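Kovgate Street Residents' Association
Minutes of the April meeting, Koster Hall

Meeting opened at 7:05 p.m. Chair: Hilde Maes. The sign-in sheet is filed with these minutes. Minutes of the March meeting were read and approved with one correction. Under item 4, "Sesamer Lane" should read "Sesamer Court."

1. Matters arising

The streetlight outside the hall has been repaired. The one at the corner of Sesamer Court is still out. Hilde has reported it twice and will call the city again on Thursday.

The Drellell Creek footbridge remains closed to bicycles. No date has been given for the new decking.

2. Spring clothing swap

The swap will be held in the main room of the hall, 10 a.m. to 2 p.m., on the same terms as last fall. Items must be clean and without holes. Knitwear and coats will be taken this time as well as summer clothes, as several people asked for this. Shoes will be taken only in pairs and tied together. No bedding, no pillows, no underwear.

Drop-off is from 8:30 a.m. at the side door. The front steps are to be kept clear.

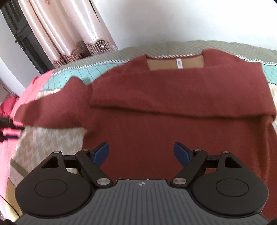
Rust-red knit sweater, laid out flat.

It was agreed to charge no entry fee. A donation box will stand by the door. Last fall's box took in $200, and all of it went to the tool shed roof.

Leftover clothes were a problem last time and sat in the hall for two weeks. This year anything not taken by 2 p.m. will be bagged and driven to the thrift store the same afternoon. Two cars are needed. One has been offered.

3. Parking on Kovgate Street

The city has replied to our letter. It will not consider permit parking unless a majority of households sign a petition. There are 80 households on the street and we have 17 signatures. The form will go around again, door to door, starting at the creek end. Renters can sign as well as owners. There was some confusion over this last month.

A member asked if visitors would have to pay. The city's letter says each household would get guest passes but does not say how many. Hilde will ask.

There was a long discussion about trucks using the street as a cut-through in the mornings. It was agreed to keep this out of the permit petition and send a separate letter. Draft to be ready for the next meeting.
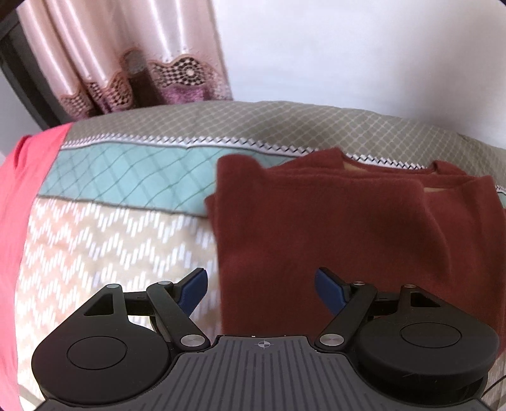 Another member said that the petition would fail again if it went out with no map, because people at the creek end did not believe the permits would cover their block. She asked that a map be stapled to every copy. Agreed.

4. Tool shed

The roof is done. The lock sticks and will be replaced. The hedge trimmer has been out since February with no name against it in the book. Whoever has it is asked to bring it back. Borrowers are reminded to write down the date as well as their name.

A second ladder was requested. Deferred until we know what the lock costs.

5. Money

The balance stands at $1,000 even after the roof was paid for. Hall rent for the next quarter is due at the end of the month. It was moved and seconded to pay it now. Carried, none opposed.

The swap flyers will be printed in black and white on one side. A color version was proposed and voted down. Flyers will go up at the bus shelter, the laundromat and the library. 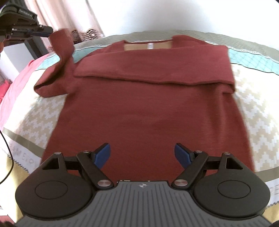 Flyers should also be put through doors on Sesamer Court, where several people said they heard of the fall swap only afterward. Hilde will bring a stack to the hall for anyone willing to take a few.

6. Any other business

The hall kitchen tap drips. Reported to the landlord.

A request was made to start meetings at 7:30 instead of 7:00. No decision. To go on the next agenda.

Lost property from the March meeting: one umbrella, one child's mitten. Both are in the drawer under the coffee urn.

Meeting closed at 8:40 p.m.

Actions
Streetlight at Sesamer Court: Hilde Maes
Guest pass question to the city: Hilde Maes
Map for the petition: to be assigned
Second car for the swap: still needed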